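Zwischenbericht Oktober, Projekt Mota
An: Elsie Tunstall
Betreff: Stand Werkstattaufgaben + Haushaltsteil

Kurzfassung vorweg, Rest folgt mit den Tabellen. Haushaltsteil läuft, Werkstatt hinkt hinterher. Budget im Rahmen, Verschiebung zwischen den Posten siehe unten.

Haushalt (Standort Brodier): Handtücher falten, Spülmaschine ausräumen, Tisch abwischen. Im Berichtszeitraum 1.849 Durchläufe ausgewertet, geplant waren 2.000. Differenz = Umzug der Teststrecke, war so angekündigt. Handtücher inzwischen bei 85 Prozent ohne Eingriff. Spülmaschine deutlich schlechter, vor allem Besteck und alles was ineinander steckt. Gläser gehen besser als erwartet. Tempo weiterhin weit unter Mensch, daran ändert sich bis Projektende vermutlich nicht viel.

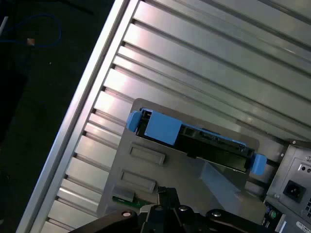
Werkstatt (Standort Hiltine): Aufgabe PC zerlegen und Laufwerke tauschen, also das was im Aufbereitungsbetrieb den ganzen Tag anfällt. Grobes Greifen ok. Schwierig sind die kleinen Teile. Die blauen Laschen an beiden Enden vom Laufwerksträger sind farblich gut zu finden, Erkennung da kein Thema. Greifen mit dem richtigen Druck schon eher. Dazu das gerippte Blech, glänzt auf den Kanten stark, die Tiefenschätzung springt an solchen Stellen. Matte Folie wurde diskutiert, aber im echten Betrieb klebt auch keiner Folie auf Gehäuse, daher erstmal zurückgestellt. Kabel bleiben offen, lose Leitungen neben dem Werkstück sind für die Planung nach wie vor ein Hindernis das sich bewegt.

Zur Frage aus dem letzten Gespräch, ob man das schon einem Betrieb anbieten kann: nein. Einzelne Handgriffe ja, unter Aufsicht. Komplette Zerlegung ohne Mensch daneben noch nicht, auch nicht bis zum Frühjahr. Würde das im Abschlussbericht auch so schreiben.

Kosten: Ersatzfinger für den Greifer teurer als kalkuliert, 2 Sätze nachbestellt. Ausgleich über Reisemittel, bitte um kurze Freigabe. Die Lizenz für Kettle läuft weiter, keine Änderung.

Nächste Schritte:
Besteckkorb neu aufsetzen, anderer Ansatz beim Vereinzeln
Kraftregelung Werkstatt überarbeiten, danach neue Messreihe
Vergleichszeiten mit Fachkraft erheben, Termin noch offfen

Tabellen und Fehlerprotokoll kommen bis Freitag nach. Bei Rückfragen zur Umwidmung am besten anrufen, bin viel in der Halle und lese Mails erst abends.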